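March 23, 2026
Bin-picking demonstrations, Zivcombe cell. Operator: Treasa Daly. Entry by Aminu Okafor.

The session was conducted by remote control, with 9 demonstrations planned for the green and brown bars. The operator was instructed to approach slowly and to pause before each closing of the gripper.

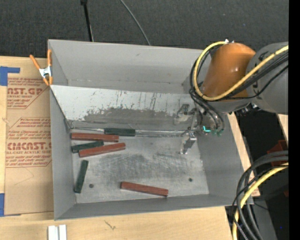

Bars lying against the slanted panel remain the most difficult to teach — the operator must choose the angle of approach early. Wrist speed limit to be reviewed before the next session.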